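Stosten Neighbors Forum > Campaigns & Solidarity
Letter-writing table for the Trarkum strikers – worth doing again?
Started by Philomena Quinlan, June

philomena_q
Thank you, thank you to everybody who came by the library steps on Tuesday! I was a nervous wreck beforehand (ask my sister, she had to listen to me on the phone until midnight) and I really thought it would be me and a stack of envelopes. We ended up with 86 signed letters to the Trarkum management asking them to take back the workers they fired after the walkout, and nearly 200 leaflets went home in people's bags. I'd love to do another one before the hearing, if folks are willing.

oldmillroad
Count me in, and I'll bring the folding chairs again. I do wonder about letters, though. My late husband was in the union 30-odd years and he always said management has a drawer for letters and it's a deep one. Wouldn't we do better standing outside the Thoroddsen store, where their stuff gets sold?

tamsin_b
I have to disagree a little, with love. The families asked for letters. That was in the message they sent over with the leaflet text, and I think when people ask you for a particular thing you start there. A picket might be fine later on but I'd want to hear it from them first.

oldmillroad
Fair enough, I hadn't seen the message. Still think a few of us with signs would get more attention than a mailbox.

philomena_q
You're both right, as far as I'm concerned! I wrote to their support group last night to ask about the store idea, so let's hold off until they answer. Meanwhile I have the petition sheets at home, and with the online names we're at 873.
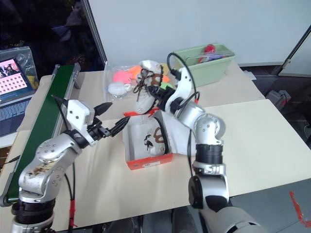
Also, I'd like to get the leaflet into Spanish before the next table, as two different people asked me for one and I felt bad having nothing to hand them. If you can translate a single page, please send me a message here – I check in the evenings, usually after nine.

esuvetti_fan
I can do the Spanish. Can't promise it'll be pretty but my mother will check it.

tamsin_b
Bless your mother. I'll print.

2 shares

Recent in Campaigns & Solidarity
Esuvetti bus drivers: thank-you cards
Where to drop off strike fund donations
Rides to the Trarkum hearing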